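Husteswood Community Safety Project: where we are in May

Hi all, and thanks for being patient with me on this one. The spring was busier than I'd planned for (in a good way, mostly!).

The big news is that the emergency preparedness sessions are running at both sites now, Husteswood and Pakbridge. We've had 561 residents through the door, and 149 of them stayed on for the longer course on what to do if a public building goes into lockdown. I'd hoped for more from Pakbridge, but the bus cuts hit us hard and the evening slot never filled up.

We also finished security walk-throughs at nine public buildings, including the old courthouse on Hunt Street. The written notes went to the county last month and I'm still waiting to hear back on the doors.

Money: we're under on printing and over on room rental. The Flunico alert system cost what they quoted, so no surprises there. I'd like to move the leftover printing money into 14 extra evening sessions this fall, if you're okay with that. Let me know before I book the rooms, please!
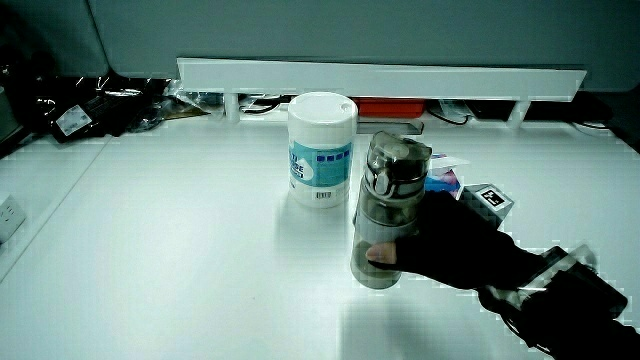 Water bottle and canister on the desk.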